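January 2024

Started the new year's accounts book tonight and found I'd already spilled tea on page one, so at least that's over with.

The subject, as it has been since October, is the piano. For anyone who has wandered in without reading the earlier entries: I inherited an upright from my great-aunt, a Mulligan, made by a firm that appears to have built pianos for about a decade and then gone into coffins. I have seen the joinery and can tell you the coffins must have been excellent. As a piano it is more of a sideboard with opinions.

It came up our stairs in the rain with four men under it, one of whom told me on the landing that he'd hurt his back doing this exact thing last year. I had nothing useful to say to that. I gave them all cake. The piano went against the inside wall of the back room, where it has stood ever since, going quietly flat.

Today was the tuner's second visit. Senan Brophy is a tall man with a small bag, and he has the manner of a vet who has been called out for a hamster. On the first visit he played one chord, looked at the ceiling for a while and asked whether I was attached to it. I said it was family. He said so was appendicitis.

Anyway, the plan we settled on was to raise it in stages, because if you haul the whole thing up to pitch in one afternoon the strings start going off like mousetraps. Stage one was before Christmas. Stage two was this morning, from nine until nearly two, and I would like it recorded that I have now heard the A above middle C more times than any person who isn't an oboist. I tried reading in the kitchen. I tried reading in the bathroom. I went out and stood by the trash cans for a bit, and I could hear it from there, going wow, wow, wow, until it finally lay down flat and was quiet. The dog next door joined in around the top octave.

One string broke anyway, down in the bass. It made a noise I felt in my teeth. He has ordered a replacement and in the meantime there is a key near the bottom that just goes thup. I've been working around it. You would be surprised how often a person wants that note once they can't have it.

The bill was $639, for the two visits plus the string plus something called "regulation, partial." I asked what partial meant and he said it meant until the money ran out. I wrote the check at the kitchen table and tried to look like someone who had expected it.

Sorcha Ní Chonaill came by at three, as she does, to give me my lesson. She is twenty-six and has the patience of a much older woman, or possibly she's just thinking about dinner. We are on the second book. There is a piece in it called The Miller's Pony that lasts forty seconds in her hands and close to two minutes in mine, and in mine the pony has been to see a lawyer. She told me today that my left hand was "really starting to participate." I've been turning that over all evening and I believe it was praise.

She played something herself afterward, to hear what Senan had done. I don't know what it was, something slow with a lot of room in it. I was at the counter cutting up a squash and I stopped. My great-aunt used to play in the evenings with the door shut, and what came through the door was mostly the middle of the keyboard, a sort of brown hum, and there it was again in my own house, coming out of the same box. I finished the squash eventually. Sorcha hit the dead key near the end, said a word I hadn't heard from her before, and went to get her coat.

Other matters. I have taken against the piano stool, which sinks. You start the pony at a sensible height and by the last line you're looking up at the music like a child at a bakery window. The man at Relside, the furniture place, says the screw is worn and wants to sell me a bench. The bench has a Vundus catalog number and a cushion the color of liver. I said I'd think about it. I have since thought about it, and have put two volumes of a gardening encyclopedia on the stool instead.

The mice question is still open. Senan found a nest behind the bottom panel, old and vacated, made mostly out of felt from my own hammers and a bit of hymn book. He held it out to me on his palm. I could make out "and all the" and then a chewed edge.

The back room table still needs clearing if the sheet music is ever going to have anywhere to live.

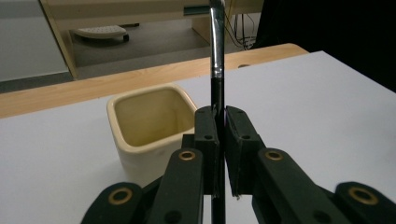
The back room, with the little cream pot. Music to go here, in theory.

I did get as far as sorting the music itself, on the bed. Half of it is hers, with the fingering penciled in, and her sevens crossed. Some of it is from a cousin who evidently gave up at the same page in every book. There's one waltz in there by somebody called Cikance that I can't find any trace of, only the sheet itself, with no cover and a ring from a cup on it. I picked out the first line very slowly after supper with the practice pedal down. It needs the dead note in bar three. Of course it does.

String is due in a week or two, he says, post permitting. I have promised Sorcha eight bars of the pony, hands together, by next time, and I've done five, if we're being generous about the third. The neighbors' light went off early tonight. I'm going to assume they were tired.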